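3.2 Bins and loose parts

Tidying trials ran at the Tiltanus workroom, 721 logged put-aways over 2 rounds. Bins from Pruvost, all open front. Small parts go in, lid never used. We coded each put-away by where the item sat beforehand and whether the bin was within arm's reach (see Fig. 2). Items left near a bin but not in it were the comon case, 46 percent of the log. Same pattern in the Etent pilot in April, smaller sample.

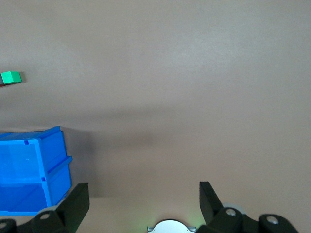
Figure 2. Green cube on the tabletop, blue bin on the same side.

Does bin color change how quickly people put things away?

Color made little difference in our log; distance to the bin mattered far more, and so did a clear table edge.

Fotov coding sheet used throughout, one row per item. Mixed piles were split before coding, which slowed round one. Reach was scored from a seated position only. Standing scores are in the appendix, not compared here becuase the table height changed between rounds.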